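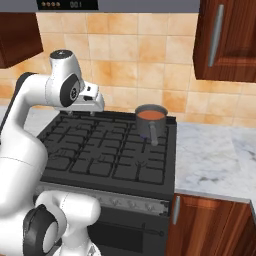

3. Kitchen Automation and Staff Duties

Work at the Brastondale kitchen continued through July in simulation. The current task set places the arm at the gas range, with a filled saucepan on a back burner position and the gripper working close to the grates. The Pomel controller completed 342 simulated runs in the period.

Four cooks reviewed the task list with Ji-hoon Song. They asked that tasting and seasoning remain with staff - the arm would take on lifting and moving pans at the rear of the range. Shift hours are unchanged. Retraining is budgeted at 80 hours, and Ragnarsson will deliver the first course once the revised safety procedure is approved.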